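Covering a Work Table with Sheet Material
Facilities Guidance, Astalis Learning Center
Revised July 2019

A covered table gives users a plain, even surface and protects the top beneath it from scratches. Staff who prepare tables for sorting and stacking activities should follow the procedure given in this guide. Two people are required for the larger tables in the Nurcombe Room.

Clear the table and wipe it with a damp cloth. Allow it to dry fully. Unroll the sheet with the matte side up and leave an equal overhang at each end. Smooth it from the center outward with the flat of the hand, then secure the far edge before the near edge. Do not stretch the material. 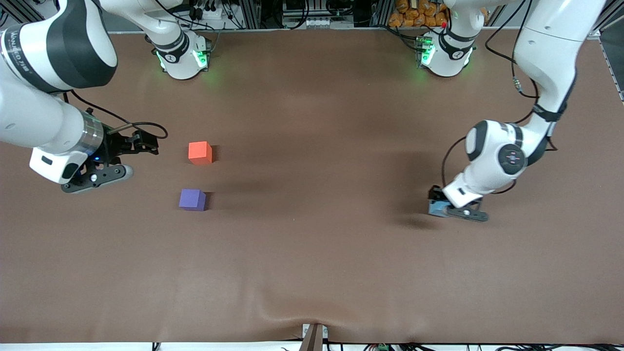 Creases most often form along the near edge, where the person smoothing the sheet finishes the stroke. They should be corrected before any activity begins - release the near edge, lift it and smooth again. A soft fold like the one near the bottom center of the reddish-brown sheet is enough to tilt a small cube placed on top of it. Slight differences in shade across the surface do not require replacement.

Place small items only after the sheet is secured. Colors that stand out from the covering are preferred, and pieces should be set well away from any fold.

Sheets are stored rolled, never folded, on the Qaisi rack. Requests for replacement material should be sent to Nabil Zoubi before the annual order closes in November.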